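Rengate Tailoring Workroom, Osham: Interim Progress Report to the Tidville Clothing Trades Fund

20/06/2018
By Birsen Baysal

Period covered: project weeks one through 13

The grant supports development of a made-to-measure overcoat block in medium-weight wool, with a graded size range and a written construction method that other small workrooms in the district can use. Work is on schedule except for the lining specification, covered below.

Pattern block. The base block was drafted for a 40-inch chest and fitted on 4 wearers. First fittings showed drag lines from the shoulder point to the front of the armhole. The shoulder slope was lowered by a quarter inch and the front armhole scooped slightly. At second fitting the drag lines were gone on three wearers. The remaining wearer has a strongly forward shoulder, and the method document now treats this as a separate alteration with its own diagram.

Grading. Eight sizes have been graded from the base block. Sleeve pitch was checked at the smallest, middle and largest sizes. The largest size needed an extra three-eighths of ease across the back, which has been added to the grade rule for the top two sizes only.
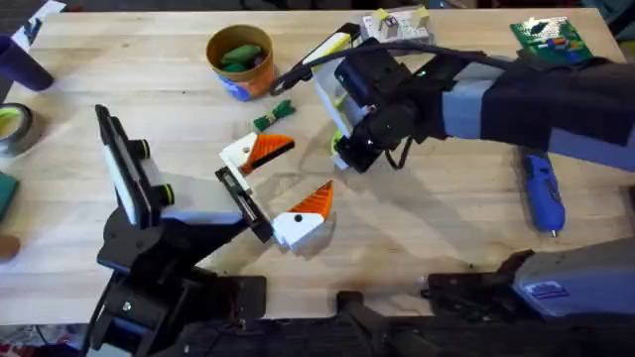
Cloth. Two wools were sampled. The heavier one pressed well but was too bulky where the collar, facing and lapel seams meet, even after the seam allowances were layered. The lighter cloth, sold by the mill under the name Tan, was selected. It will be used for all remaining sample coats. Shrinkage under steam was within the allowance written into the cutting instructions, and no change to the pattern is needed.

Canvas and interfacing. The chest piece is wool canvas with a felt cover, pad stitched by hand through the lapel and by machine through the chest. A fully hand-stitched version was made for comparison. The roll of the lapel was better on the hand-stitched coat, and the difference in the chest was too small to justify the labor. The mixed method has been adopted.

Lining. The viscose twill first specified frayed at the armhole and split along the center back pleat of one sample during wear. A closer weave has been ordered. Delivery was late, and the lining section of the method document is still in draft. The pleat depth has been increased by half an inch in the meantime.

Labor time. Cutting and marking one coat now takes 45 minutes less than at the start of the project. Most of the saving comes from revised notches and from marking pocket positions at the cutting stage. Times for pressing are unchanged.
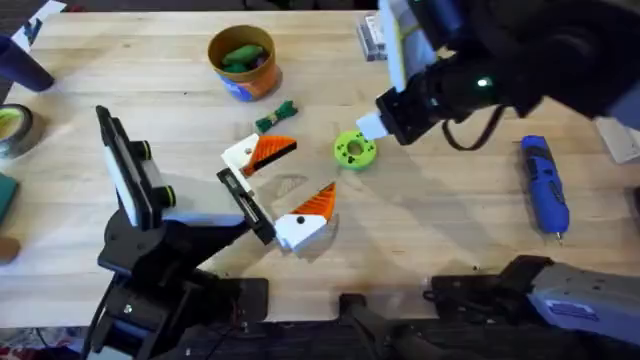 Norbert Csonka
Head Cutter, Rengate Tailoring Workroom

Pockets and finishing. The welt pocket has been redrawn with a straight-grain stay across the full opening. Earlier samples used a short stay and the corners pulled open when the pocket was loaded. Buttonholes are machine cut and hand finished. Hem depth is set at two inches, caught to the cloth and left free of the lining.

Spending. Cloth and canvas costs are within budget. The lining line will be overspent by the cost of the replacement order, and we ask permission to cover this from the unspent part of the travel line. No other transfer is requested.

Work remaining. Sample coats in the smallest and largest sizes will be cut once the new lining is in hand. The method document will then go to two outside workrooms for trial. Their comments will be included in the final report, due in November. The fund is asked to confirm whether it wants the graded patterns supplied on card or on paper.

Recent reports
Rengate: Start-Up Report, Overcoat Block
Trouser Block Revision: Final Report
Pressing Equipment Survey, Osham Workrooms
Notes on Reporting for Grant Holders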